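Cloth demos by teleop – how many do you keep?
Forum: Teaching by demonstration

smchiu
We've been on laundry and bedding for the Grustenero project since April, driving the arms by remote control, and cloth is eating me alive. Wrist view from one of our sessions:

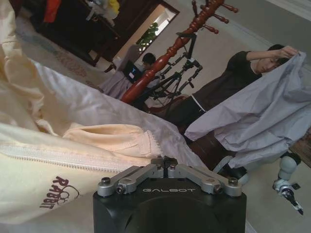
hulme_d
Throw out anything where the operator hesitates. I cut our set from 600 demos down to 141 and the policy got better, not worse. All those little pauses over a fold teach the arm to pause too.

smchiu
Ouch, that's a lot of evenings in the bin! Did you trim the pauses out or drop the whole episode?

hulme_d
Dropped the lot. Trimming gave me jumps in the joint positions and I got tired of chasing them.

Pak-hei Shih
Gonna disagree with Darren there. A pause before a grasp is often the operator working out which layer they've got. With a lavender sheet lying right up against cream fabric like in your shot, I'd want that in the data. What I drop is fumbling – open, close, open, close, nothing picked up.

hulme_d
The policy doesn't know you were thinking, Pak-hei. It just sees an arm that isn't moving.

Su-chen Wan
Have you tried moving the arm by hand instead? We switched on the Flatent job and I love it (my shoulders don't). You feel the cloth drag, so you stop yanking. Only trouble is your own sleeves and hands end up in every wrist view.

smchiu
Tried it for 2 days, Su-chen. Fine for pulling a sheet flat, hopeless for anything with a zipper, I kept bumping the gripper off line. And with two arms I ran out of hands. Might go back to it for the first grasp only.

mltse
Mixing both is what we do. By hand for the grasp, remote for the rest, and we label which is which. Also, zippers – go in from the side, with the teeth running across the fingers. Took me 4 sessions to stop coming at them from the top.

Pak-hei Shih
+1 on the labels. Saved us when we had to pull all the hand-guided stuff out again.

smchiu
OK, I'll tag pauses and fumbles separately and train with and without. Rig is free Wednesday, so I'll post whatever I get. Darren, do you still have the script you used for finding the hesitations?

hulme_d
Yep, it's ugly but it runs. Sending it tonight.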